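Girkus Two-Finger Gripper for Small Arms: What We Found Before Agreeing to Stock It

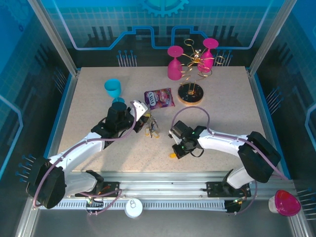

Photo: Clincombe bench, equipment pages

Price: 449 each, fingers included
Sold as: single unit or matched pair
Status: stocked, with reservations

Girkus sends out a very confident brochure. It says the gripper handles "everyday household objects without retuning," and it says so on the front, in large type. We have stocked enough end effectors at Clincombe to know what that sentence is usually worth, so we asked for a pair on loan and put them on the two-arm bench before we put them on the site. What follows is our product page. It is longer than the one Girkus supplied and less flattering.

What it is

A parallel two-finger electric gripper for light tabletop arms. One motor, one cable, swappable fingertips. The body bolts to the wrist with four screws and comes with an adapter plate. If your arm already carries a gripper of this size, you can change over in one sitting, provided you don't lose the locating pin. The pin is tiny and Girkus packs only one.

The maker's claims, and our opinion of them

"Universal grip." No. We have never seen a universal grip and we don't expect to see one at this price. The fingers close flat and parallel. They like flat sides, and they put up with round ones if the round thing is fairly stiff.

"No retuning." Only if you never change the object. We kept one force setting for hard plastic and another for anything in a soft wrapper, and we switched between them all the time. The default sits between the two and suits neither.

"Silent operation." It is quieter than the Pramanik. It isn't silent. There is a click at the end of each close that gets on your nerves by the afternoon.

"Plug and play." The plug part is true.

The bench

Both arms ride on one aluminum rail along the front of the table, each on its own black mounting plate, so the reach of one overlaps the reach of the other across the middle. The table is a beige speckled board with a blue edge, walled in at the back. We like this layout for comparing grippers because the arms can be sent at the same object from opposite sides, and a weak grip on one side shows up quickly when the other side pulls.

We don't use foam cubes. Every gripper on the market picks up foam cubes. The set in the photo is plastic wine glasses in magenta and cyan, a gold spiral wire holder made to carry them, and a purple Fox's snack bag. They are cheap, awkward things of the sort people own, and between them they upset most grippers that come through.

The wine glasses

The two magenta glasses stand upside down, which puts the round feet on top and leaves the stem as the natural place to grab. We thought this would be the easy case. It was middling. The stem is narrow and the stock fingertips are wide, so there is plenty of contact, but the glass can still swing around the stem once it is off the table. If the next move is slow, you get away with it. If the next move is quick, the glass arrives at an angle you did not ask for.

The cyan glass on its side is harder. A glass lying down wants to roll, and whichever finger touches first gives it a push. Out of 60 attempts at a tipped glass we logged 20 where the first close moved it without holding it, and the arm had to back off and try again. Girkus told us this was a planning problem. Perhaps it is. The Pramanik, with its narrower tips, had the same planner and the same glass and bothered us less.

The wire holder

We expected trouble from the wire holder and we got it. The holder is coiled gold wire with ring-shaped arms on a round black base. Wire gives two flat fingers very little to hold. Grab one coil and the rest can turn around it. Grab across two coils and the force gets shared out in ways the controller does not report. The base is the better target, but you have to get down to it past the rings, and the gripper body is bulky above the fingers. We knocked a ring on the way in more often than we would like.

The loose bit of gold wire lying beyond the left gripper is a test of its own, and a rude one. It sits low, it is a tangle, and there is no good side to approach from. With the stock tips we would call it luck when it worked. If thin wire is a big part of your job, this is the wrong gripper and we would prefer you didn't buy it from us.

The snack bag

Better than expected. At the low force setting the fingers pinch the wrapper and keep hold of it. At the default setting they squash whatever is inside. The brochure has a picture of a bag of chips being lifted, and we'd love to know what the chips looked like later.

Using two at once

Girkus wants you to buy the pair. Each gripper works by itself, so the pair is two grippers in one box, with no discount, and a sync feature that lives in the controller. Sync means both units get the close command together. It does not mean they agree on force. When both arms held the same glass, one unit always seemed to settle a little harder than the other, and swapping the units between the arms moved the fault to the other side. That told us it was in the grippers.

We raised it. We were sent a firmware update in December that made the difference smaller. It did not remove it.

Cables

One cable per arm, and you will need to leave a proper loop of slack. Our mauve ones stick up in a high arc on the right arm, and that is on purpose: with less slack the wrist pulled against the cable at full reach. It looks untidy. Plan your overhead camera around it, because a loop of cable crossing the view at the wrong moment will ruin a recording.

The cable exit on the gripper is stiff and points in an unhelpful direction. Bavwood makes a right-angle boot that fits. We sell it separately and we think Girkus should put one in the box.

Fingertips

Stock tips are wide and slightly soft. They wear. We saw shiny patches on ours after 10 hours of running, and shiny tips slip on hard plastic. Clean them often and budget for spares. Narrow tips are listed as "coming soon," and they were listed that way when we first asked.

Against the others on our shelf

Pramanik: slower, louder, narrower tips, much better on stems and thin parts. The software is ugly and has never crashed on us. If you can live with the noise, look at it first.

Bavwood: cheaper, strong, no force reading worth having. Fine for blocks and boxes. We would not give it a wine glass, even a plastic one.

Girkus: fastest of the three, neatest body, the best of them on soft packaging once you turn the force down. Overpriced as a pair. Fair as a single.

Who should buy one

People moving bags, pouches, cartons and sturdy plastic things, one arm at a time, at a good pace. People who don't mind keeping their own table of force settings.

Who should wait

Anyone doing two-handed work on a shared object. Anyone handling wire, stems or thin rims all day. Anyone who read "no retuning" and felt relieved.

In the box

Gripper body
Stock fingertips, one set fitted and one spare
Adapter plate and screws
Locating pin (one, see above)
Straight cable
Printed quick start, which leaves out the force menu

Ordering notes

Tell us which arm you have when you order, as the adapter plate is not the same for all of them. Opened units can come back if the fingertips are unused. We don't take back cables. Firmware is loaded before shipping, and if Girkus releases a newer version we will say on this page whether it fixed the sync problem or only the version number.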